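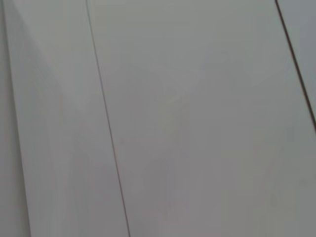 **Why does a white surface look different from one end to the other if it was all painted from the same can?**

The paint is the same, but the light reaching it isn't. Each part of the wall sits at a different distance and angle from the windows and lamps, and each part also picks up light bounced off the floor, the ceiling and whatever is standing nearby. Your eye corrects for most of this without telling you. A paint sample card doesn't.

## Unit 4: Choosing and testing whites

Bring your color cards on Thursday. We will use the north room first and then the basement room, so wear something neutral. A red sweater will throw pink onto any pale sample you hold.

### Undertones

Very few house paints are a pure white. Most have a small amount of another color mixed in, and this is called the undertone. The common ones are:

- **Yellow or cream.** Reads as warm. Can look dirty beside a bright white trim.
- **Pink or red.** Hard to spot on a card, easy to spot on a whole wall in the evening.
- **Gray.** The usual choice for offices. Goes flat in rooms with little daylight.
- **Blue.** Looks crisp in strong sun and cold under an overcast sky.
- **Green.** Often shows up only after the second coat, near plants or a lawn.

To find the undertone, lay the sample on a sheet of plain printer paper. Look away for a few seconds and look back. The first color you notice is usually the right one. If you stare at it, your eye adapts and the difference shrinks.

### Light reflectance value

Light reflectance value (LRV) runs from 0 for a perfect black to 100 for a perfect white. No wall paint reaches either end. A mid-tone wall might have an LRV of 35, and a deep charcoal might be 11. The number tells you how much light comes back from the surface. It says nothing about hue, so two paints with the same LRV can look quite different side by side.

LRV is most useful for two jobs: comparing paints from different makers, and checking contrast between walls and doors for people with low vision. Ask for the figure if it isn't printed on the card.

### Sheen

Sheen changes how a color reads and how much of the wall's condition you see.

| Sheen | Where it is used | Drawback |
|---|---|---|
| Flat | Ceilings, older walls | Marks easily |
| Eggshell | Living rooms, bedrooms | Shows touch-ups |
| Satin | Kitchens, hallways | Shows roller marks |
| Semi-gloss | Trim, doors | Shows every dent |

A higher sheen generally looks deeper in color than a flat one. Test with the sheen you plan to buy.

### Case: the Brumham reading room

The Brumham library repainted its reading room in a gray-white called Karkesby, picked from a card under the shop's lights. The room faces north and has a dark green carpet. Once it was on the wall, readers said the paint looked like putty. The job had used over 200 liters, counting the corridors, and the budget didn't cover a second attempt. The staff changed the lamps to a warmer type, which helped in the evening and did very little at noon.

Questions to think about before class:

1. What could have been tested first, and at what time of day?
2. Would a white with a higher LRV have solved the problem?
3. How much of the color came from the carpet?

### Homework

Paint two coats of each of your three whites onto separate boards, leaving a bare border around the edge. Stand each board upright on the wall that gets the least light, then on the wall that gets the most. Write down what you see at 9 a.m., at noon, and after dark with the lamps on. One line for each is enough. Don't take readings from phone photos, as the phone adjusts the white balance by itself.

Boards and sample pots are in the supply cupboard. Rinse brushes before you leave and put the lids back on tight.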